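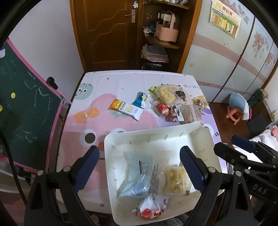 One reader's comment under our last piece on the Claker service was that paying £387 up front to tidy your own snacks with a plastic hand is a strange way to earn a living, and that we should have said so more plainly.

Print this page | E-mail this page

Claker home recording kit: your questions
By Hüsnü Keskin
January 2024

What is Claker selling?
A hand-held gripper on loan, a login and a list of household jobs. You do the jobs with the gripper, its camera records them, and Vitetitz passes the recordings to firms that want to teach robots the same thing. The website calls this "joining the automation economy". I'd call it piecework with a deposit.

Is the £387 a fee or a deposit?
A deposit, according to the sign-up page. The terms call it a "refundable participation charge", and they allow deductions for wear, late return and "unsuitable use". There is no price list for any of those. I asked Vitetitz for one in May and got a link back to the terms.

Do I need a robot at home?
No. Your arm does the moving and the gripper does the holding. A small table and a few ordinary things will do for the starter jobs.

What are the starter jobs like?
Dull, mostly. The packets job has you put snacks in a tray and take them out again, and you'll do it many times over. Stiff boxes would be easy. Puffed snacks in a thin bag are another matter: grip too high and you get a pinch of wrapper, too low and you push the bag along the tray.
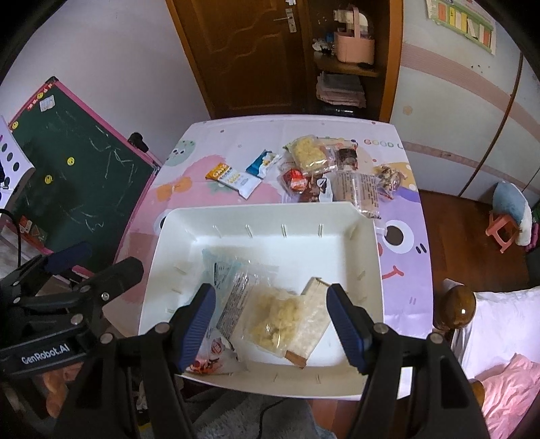 The packets job: gripper open over a tray of wrapped snacks.

How long does a session take?
The guide says 70 minutes. It leaves out clearing the table, charging, uploading and watching the clips back, all of which you are expected to do unpaid. My first session ate most of an afternoon.

Will every clip be accepted?
Mine weren't. I sent 1637 and had 1534 accepted. As acceptance goes that isn't bad, and I'd be happier about it if the rejections came with a reason. Most just said "quality". A few looked the same to me as clips that had gone through.

Can I appeal?
There is a form. I filled it in twice and heard nothing either time.

Does it record my home?
Yes. The camera takes in whatever is behind the job: doors, shelves, the bed if you work in a bedroom. Vitetitz says backgrounds are "handled responsibly". Ask what that means before you start, and ask in writing. Put away letters and family photographs whatever they tell you.

Can my children help?
The terms say adults only, and that covers holding the gripper. They say nothing on whether a child may wander through a recording. I would keep them out of the room.

Is it heavy?
Not at first. After half a session I felt it in the wrist, and the grip asks for a steady squeeze. Anyone with sore hands should try one before paying, if Claker will let them. It wouldn't let me.

Does this work train robots?
I can't say, and I doubt Claker can prove it to you either. The brochure has a graph with no numbers up the side. Dellow and Değirmenci are both named as "partners", with no word on what either of them has built from the recordings.

Are there other ways in?
Dellow takes people on directly for sessions at its own site, by the hour, with no deposit. You have to travel, and places are few. If you live near enough I would try there first.

So should I sign up?
Only if you can spare the £387 for a good while, don't mind a camera in the house and have read the part on deductions. My own deposit request went in with the kit and is still marked "in review".

Print this page | E-mail this page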